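### 4.2 Checking finger clearance in the simulated cell

1. Load the Menovley cell file and set the gripper to fully open.
2. Move the gripper to the cylinder. Stop with one pad on each side and a clear gap at both.
3. Check that the pads face each other squarely - correct the wrist angle if not. 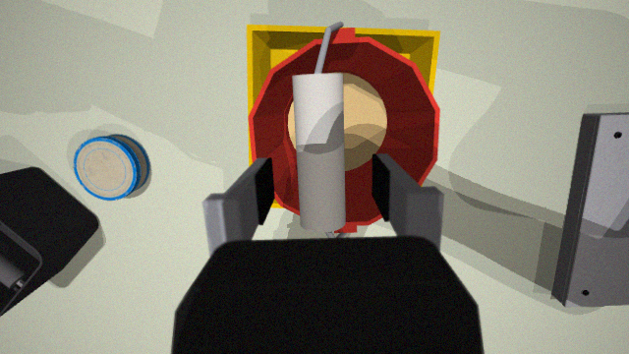 4. Close at low speed and stop at first contact. Save the pose in slot 8.

**Caution:** Do not run step 4 with collision checking off.

**Note:** Error 2052 means the pose was not saved.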